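Holding temperatures for a 53-person lunch

Sep 27, 2021

Most of the questions I get about the lunch at Vuorinen are about the menu. The menu was simple: braised beef, a barley and mushroom dish, roasted carrots, a green salad, rolls. The part worth writing down is how the hot food was kept hot between the kitchen and the last plate, which is where small caterers lose quality and sometimes fail an inspection.

The headcount was 53. The hall has no working kitchen, only a sink and a counter, so everything was cooked at Celau and driven over. Loading to first serving was planned at 90 minutes. The rule I work to is 135 F or above for hot holding, measured in the center of the food with a probe. The dial on the box tells you the air temperature and should be ignored for this purpose.

We used two Mello insulated carriers, front loading, unpowered. I preheat them with a full-size pan of boiling water on the bottom rail, door shut, for half an hour. The pan comes out just before the food goes in. A cold carrier will take several degrees off the food in the first few minutes, and it does not give them back.

Food went in at these readings: beef 188, barley 181, carrots 176. On arrival the beef was at 174, the barley at 168 and the carrots at 149. The carrots are the weak point every time. They sit in the pan with air between the pieces, and the pans were only two-thirds full. A full pan holds better than a partial one, so next time I will put all the carrots in deeper pans and use fewer of them.
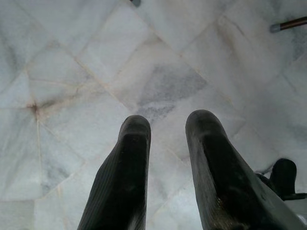
Tiina Mustonen ran the line and took readings every half hour once the chafing dishes were lit. She writes them on masking tape stuck to the lid, which I would like to see replaced by a proper log sheet, but the numbers were all there. The lowest was 141, again carrots, near the end of service. Nothing had to be reheated or thrown out.

A note on chafing fuel. I tested Verkel wick cans against the gel cans I had left over. The wick cans gave a steadier flame and I had no trouble relighting them. The gel burned hotter at the start and faded. For a short service either will do. Put hot water in the water pan, an inch deep, and light the fuel ten minutes before the food pan goes on. Cold water in the water pan is the most common mistake I see, and it takes a long time to recover from.

Cost, for those who asked. The whole job was billed at $2743, of which $1366 was food and disposables. The rest covered labor, the van and rental of the chafing dishes. I do not own enough of them yet — storage is the problem, more than price — and I rent by the set.

Changes for the next one, a dinner in December with a longer drive:

Deeper pans for root vegetables.
Foil pressed directly onto the barley, under the lid, to stop the top layer from drying.
A second probe thermometer, checked in ice water the night before.
Rolls in their own box, away from the steam.

I have not decided on a powered carrier. The hall for that job has one outlet near the serving table, and the coffee urn will need it.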